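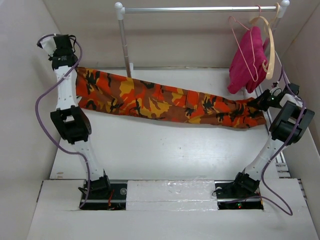

The care of cargo trousers has occupied more of my November than I had intended, and I would like to record the method on which this household has settled.

Orange camouflage is not a pattern I would have chosen for myself. I have nevertheless come to appreciate it for one practical reason: a pair in orange-red and mustard can be found at once in a drawer of navy and gray. Most of the remarks below apply to any trousers with a pocket on the leg.

The first step is to close every pocket flap and press it flat with the palm. A flap left standing will leave a ridge in the layers above it. The trousers are then folded lengthwise, one leg over the other, to give a single long strip. I prefer to keep the cargo pocket on the outside of this strip, where its seams may be checked and straightened. My correspondent Aisyah Khoo favors placing it inside, and we have exchanged 11 letters on the question without agreement.

The lower end requires the most attention. Fabric gathers wherever it is held, and wrinkles at the hem are readily folded into the finished bundle. Lay the end down, release it, and smooth outward toward the corners before proceeding.

From the strip, I fold in thirds for a shelf and in quarters for a drawer. The Hurska drawer in our hallway accepts 5 pairs standing on edge - a sixth can be forced in, at some cost to the others.

Readers have asked whether the trousers should be ironed beforehand. I do not iron them. A firm shake at the waistband while the cloth is still slightly damp has proved sufficient, although the pocket seams may pucker a little after washing.

I intend to address fitted sheets in a later entry.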